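How to bring a packing robot onto a steamed bun line without losing your crew

Small kitchens are starting to ask about robot arms for the dull end of the line: moving buns from plate to steamer, closing the lid, passing the basket along. The guide below is for the supervisor who has been told a robot is coming and has to work out what the staff will do once it is there. It comes from the changeover at Sakemeo, a bun kitchen that began handing over its basket loading in February. Most of it should apply to any kitchen that handles soft food by hand.

Step 1. Write down the job as people do it now

Stand beside the person who loads the baskets for a full shift. Write down each motion, including the ones the recipe sheet leaves out. At Sakemeo the sheet said "load and cover." The loader was also turning buns that sat crooked, pulling the ones with torn skins, and telling the dough table when a batch looked small. The robot was bought to do the loading. The other tasks still needed a person, and they were given a name and a place on the rota.

Ask the loaders to read your list and correct it. Giang Ngô had been on baskets longer than anyone else at the kitchen, and her corrections filled two pages.

Step 2. Settle the pay and hours questions first

Do this before any equipment is delivered. People will want to know if their hours are safe, and a vague answer does more damage than a bad one. Put in writing:

Who stays on the line and in what role
Whether the new role pays the same or more
How long the trial runs and who decides when it ends
What happens if the robot is taken out again

Sakemeo kept both loaders at full hours. One moved to inspection. The other split her time between the robot station and the dough table.

Step 3. Set up a practice station away from the line

Use a plain table against a wall and a cloth with a printed grid. The grid gives everyone the same way to say where a thing goes. "Two squares left" is faster to act on than "over a bit." Use the real basket and real buns from the start, as practice on plastic food teaches very little about grip.

Start each run with the basket open and the lid set down behind it, clear of the path between plate and basket. Keep the plate on the near side. Check that the fingers are open and empty before you start the program.

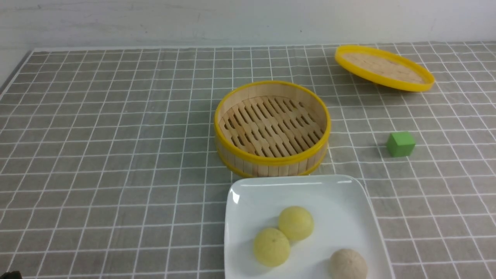
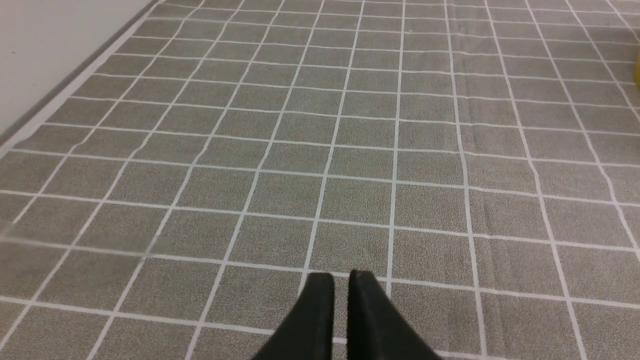 Run short sessions. Twenty minutes is enough for a person who is new to it, and the notes get worse after that. Have one person run the program and a second write down the result of each try: picked, dropped, squashed, missed. Swap the two jobs halfway through so that both people learn both.

Step 4. Teach the staff to change the program themselves

Sakemeo bought its control software from Nilbridge, and the first plan was to call the supplier for every change. That meant waiting a day to move a pickup point by the width of a thumb. In the second month the kitchen paid for five staff to take the basic course, loaders included. After that, small changes were made on the floor by the person who had spotted the need for them.

Limit what each login can do. Line staff should be able to change positions, speed and grip force within set limits. Safety zones and stop settings stay with the supervisor and the supplier.

Step 5. Decide who can stop it

Anyone at the station can stop the robot, at any time, for any reason. Say this out loud at the start of every shift for the first few weeks. New staff in particular will hesitate if they think a stop counts against them. Log the stop and the cause, leave the name out of it, and go over the log once a week with the people on the line.

Step 6. Move to the line in stages

Begin with the robot loading one kind of bun on the quiet shift. Add a second kind when the drop rate is one your inspectors can live with. Different doughs feel different in the fingers – a grip that suits a smooth white bun may mark a softer one – so treat each kind as a fresh start and go back to the practice table for it.

Over its trial Sakemeo logged 2459 picks before it let the robot run through a lunch rush. Your number may be lower if you make only one product.

Step 7. Watch how the day changes for people

The loaders at Sakemeo reported fewer sore wrists. They also reported that the day was longer and quieter. Two people used to stand side by side and talk over the steam, and now one of them stood alone by a machine. The kitchen moved the inspection table next to the robot station and set the breaks so they overlapped. It cost nothing and should have been in the plan from the start.

Keep rotating people through hand loading, too. The robot will be down some mornings, and the baskets still have to go out. One hand-loaded shift every couple of weeks keeps the skill alive, and new hires should learn it before they touch the controls.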